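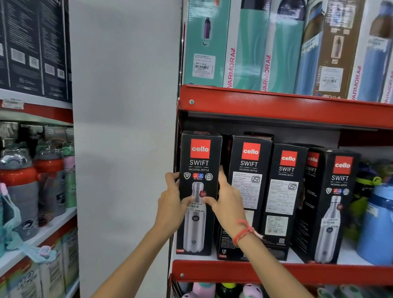 Home Archive Kitchen Notes About Contact

Choosing a vacuum bottle from the shelf

29 April 2025

My old flask lost its vacuum in October. The test is simple: fill it with boiling water, close it, wait 2 minutes and put a hand on the outside wall. The steel should stay at room temperature. Mine was too warm to hold near the base, so the seal had failed, and that cannot be repaired at home.

I was after a one-liter bottle for the office, where the kettle is on another floor. The Cello Swift was the first one I checked. The box calls it a "Vacusteel" bottle, has a red 1000 tag in the corner and carries hot and cold badges marked 24 hours. The price sticker said 1099.00.

The 24-hour figure does not say much without a temperature beside it. Water at 50 degrees is still hot by most people's standards and useless for tea. I work with a shorter limit: after 8 hours, with the lid opened 3 times, the water should still brew a black tea properly. Any bottle that manages this covers a working day.

Some of the boxes on the shelf had a white specification label with an ISI mark on the side panel. I read the side before the front. Front panels are mostly a drawing of the bottle.

Things I check with the box open, if the shop allows it:

Mouth width. A bottle brush has to pass without bending.
Gasket. It should come out with a fingernail and go back in only one way.
Base. It should stand flat on tile with no rocking.
Inside wall. No loose grit and no strong smell of polish.

Perihan Oral asked under the last post whether preheating matters. It does. I pour in about 200 ml of boiling water, leave it with the lid on while the kettle comes back to the boil, then empty and fill. Cold steel takes its share of heat from the first fill, and a half-full bottle suffers more than a full one.

The plastic bottle farther along the shelf is a separate subject. I use one for cold water and replace it when the cap threads wear.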